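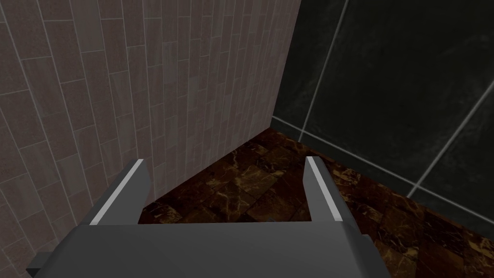
Brustow Frozen Desserts
Frequently Asked Questions

Last revised 20 May 2021

The following answers cover the questions most often received by the Customer Office. They apply to all sherbets, sorbets and ice creams sold under the Brustow name, including the Zidiro fruit line and the Ccori dairy-free line. Questions about wholesale accounts are handled separately and are addressed at the end of the page.

PRODUCTS AND INGREDIENTS

What is the difference between sherbet and sorbet?

Sorbet is made from fruit, sugar and water. Sherbet contains the same ingredients plus a small amount of milk or cream, which gives it a softer texture and a paler color. Brustow sherbets are made with whole milk. Brustow sorbets contain no milk ingredients but are produced on shared equipment, and customers with a milk allergy should read the allergen section below before purchasing.

Are the fruit flavors made with real fruit?

Yes. All products in the Zidiro line are made from fruit purée. The raspberry and black currant flavors are strained to remove seeds. The gooseberry flavor is not strained, and small seeds are normal.

Do the products contain artificial colors?

No artificial colors are used. Beet juice is used in the strawberry sherbet and is listed on the label. The shade of all fruit flavors may vary from one batch to the next.

What sweeteners are used?

Cane sugar is the main sweetener in every product. Some flavors also contain corn syrup, which helps prevent large ice crystals. We do not currently offer a sugar-free product.

How old is the company?

Brustow began making ice cream in Ostunholm in 1942. The vanilla custard flavor has been sold since that year. The present recipe uses more egg yolk than the original and was adopted under a former production manager.

ALLERGENS AND SPECIAL DIETS

Which products are suitable for customers with a nut allergy?

None of our products can be guaranteed free of nuts. The pistachio, almond brittle and hazelnut flavors are made in the same building as all others. Equipment is washed between flavors, but traces may remain.

Is the Ccori line suitable for a milk allergy?

Ccori products are made with coconut milk and contain no dairy ingredients. They are made on their own freezing equipment but packed on a shared filling line. Customers with a severe milk allergy should speak with a physician before eating them. Customers who avoid dairy for other reasons will find the full ingredient list on each lid.

Do any products contain eggs?

The custard flavors, the rum raisin and the lemon cream contain egg yolk. The yolks are pasteurized. Sherbets, sorbets and Ccori products are made without eggs.

Do any products contain gelatin?

No. Gelatin was used in the marshmallow ripple, which is no longer made.

STORAGE AND SERVING

How should the products be stored at home?

Keep them at 0°F or below, toward the back of the freezer. The door shelf is not recommended, as the temperature there changes each time the door is opened. After serving, press a sheet of wax paper onto the surface of the remaining product and replace the lid firmly.

How long will an opened container keep?

We recommend that opened containers be finished within three weeks. Unopened containers should be used by the date printed on the base.

The product melted on the way home. May it be refrozen?

If it has only softened at the edges, it may be returned to the freezer, though the texture will be somewhat coarser. If it has melted fully, it should be thrown away. This applies to sorbets as well as dairy products.

Why are there ice crystals under the lid?

A light layer of frost usually means that the container was warmed and then chilled again. It may be scraped off with a spoon. If a newly purchased container has a heavy layer of ice or has visibly shrunk from the sides, please keep the receipt and contact the Customer Office.

What is the best way to serve sherbet?

Move the container to the refrigerator for ten minutes before serving. Use a metal scoop dipped in warm water and wiped dry - a wet scoop leaves ice on the surface. Sherbet served directly from the freezer will be hard and will have less flavor.

May the sherbets be used in punch?

Yes. Lime, orange and raspberry are the flavors most often chosen. Chill the other ingredients beforehand and add the sherbet just before guests are served. Pour carbonated drinks slowly down the side of the bowl, as the mixture will foam.

ORDERS AND PICKUP

Can products be ordered directly?

Direct orders are accepted for pickup at the Ostunholm shop. We do not ship frozen goods by mail. Orders for ice cream cakes must be placed at least four days ahead, and at least ten days ahead in December.

Can a cake be changed or canceled?

Changes are accepted up to two days before the pickup date. After that time the cake has normally been filled, and only the written message on top can be changed. Cakes canceled within two days of pickup are charged at half price.

Why is my favorite flavor not available?

Some flavors are made only when the fruit is in season. Rhubarb sherbet is sold in spring and early summer. Cranberry sorbet and spiced pear are sold in December only. Flavors that have been discontinued are not made to special order.

COMPLAINTS AND WHOLESALE

What information is needed to report a problem?

Please provide the flavor, the container size, the place of purchase and the batch number printed on the base. A batch number has three digits - for example, 927. Reports without a batch number are accepted but may take longer to review.

Was there a recall of orange sherbet?

Batches 400 and 402 of the orange sherbet were withdrawn from sale on account of a labeling error. The milk content was missing from the allergen statement. No other batches were affected. Containers from these batches may be returned to any store that carries our products for a full refund, with or without a receipt.

Who handles wholesale questions?

Restaurants, schools and grocery stores should write to Ulla Aasen, Wholesale Accounts, at the Ostunholm office. New accounts require a signed application and confirmation that suitable freezer space is available at the delivery address. Price lists are sent on request and are not published on this site.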